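Reijo Kinnunen folds for a living, and will tell you so before you have your coat off. From a second-floor unit in Fandcombe he takes in other people's clean laundry, puts it in order and sends it home in paper-wrapped stacks. He doesn't wash. "There's a place downstairs that washes," he says. "I have nothing to say about washing."

Before this he spent nine years in the stockroom at Leinonen, the department store in Kundonbridge, where the sweaters arrived folded badly and left folded well. When the store closed he bought two of its tables for 190 dollars and assumed he would sell them. He still has one. The other is in his sister's garage with a canoe on it.

I ask what people get wrong. He looks at my scarf for a while.

"They start in the air. They hold the shirt up under the chin like they're trying it on, and they fold it against their own stomach. A stomach is not flat. I say this with no judgment." A T-shirt, in his view, needs a table, and it needs to be laid down and smoothed before anybody gets ideas. Sleeves in, sides in, hem to collar. He will not be drawn on thirds versus halves. "Depends on the drawer. Tell me about your drawer." I told him about my drawer. He wrote something down.

Shorts are easier, he says, except for drawstrings, which he regards as a design failure that got popular. He tucks them inside the waistband. Customers pull them straight back out.

Then there are socks. His first winter he took on a standing order from a hostel in Fasedau, and one bag in May held 700 of them, no two of which wished to be seen together. He matched 500 and sent the rest back with a note. The hostel framed the note.

"You never ball a sock," he says, and for the first time he raises his voice a little. "You ball it, the top stretches, and then it's around your ankle by lunch. Lay it flat. Pull it straight, toe to opening. Put the other one on it. Fold once. You can go home."

What about a sock with no partner?

"Flat, by itself. It gets the same fold. I'm not going to punish it." 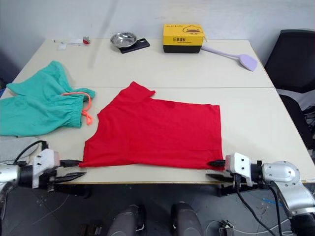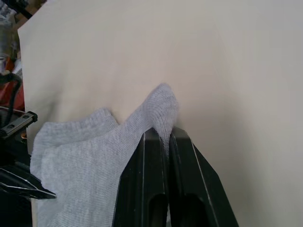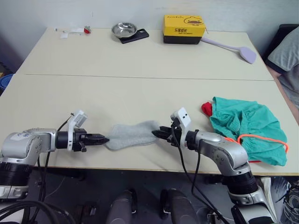 Asked whether he does his own laundry to the same standard, Kinnunen takes a long time stirring his coffee. At home, he admits, there is a chair. Everybody has the chair. His holds four days of shirts on a good week, and his wife has asked him to stop describing it as a system.

He has been thinking of teaching a class in the evenings, after seven, when the place downstairs turns its dryers off and you can hear yourself talk. He has a title, "Flat First," and a firm position on fitted sheets, which he won't cover. "People would come only for that," he says. "They'd come, they'd learn the sheet, and they'd leave without the shirts."

And can he fold one?

"Of course I can fold one," he says, and asks if I want more coffee.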